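The Town That Writes Its Own Bus Times

Plandthorpe has 2,000 residents and one bus. For years the timetable came from the county, printed on a sheet that faded by October. Now the people who ride the bus write it themselves.

Elif Naz Toprak drives the route four mornings a week. She used to park her Honda behind the feed store, take the keys from a hook and start out with no idea who would be waiting. Some days she made the full loop to Rovby with two passengers. Other days she left people standing because the seats were taken.

Last year the town asked riders when they needed to travel. Of the 600 forms that went out, 344 came back. Many had notes in the margins about dialysis appointments, school pickup and the pharmacy's lunch closing.

The answers were sorted by hand over several evenings, with a marker for changes to the draft.

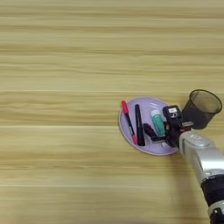
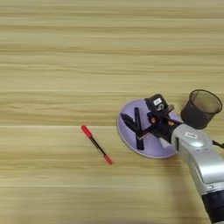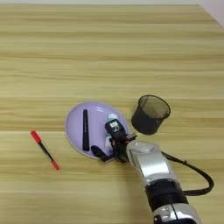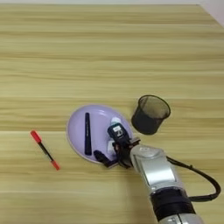 What Changed

The first bus now leaves at 6:40, early enough for the morning shift in Rovby. The midday run was moved back so that riders can get to the pharmacy after it reopens. The Trirnum stop, dropped nine years ago, is back on the route twice a day.

The late bus was harder to settle. Older riders wanted it at five, and the high school wanted it after practice. It runs at 5:45, and neither group is fully happy with that.

Toprak says the mornings are easier. "I know who gets on where," she says. "If someone's missing, I give it a minute."

The county still pays for fuel and repairs. The town's own costs came to more than $500, mostly for postage and new signs at the stops. Another set of forms goes out in the spring, with a question about Saturday service.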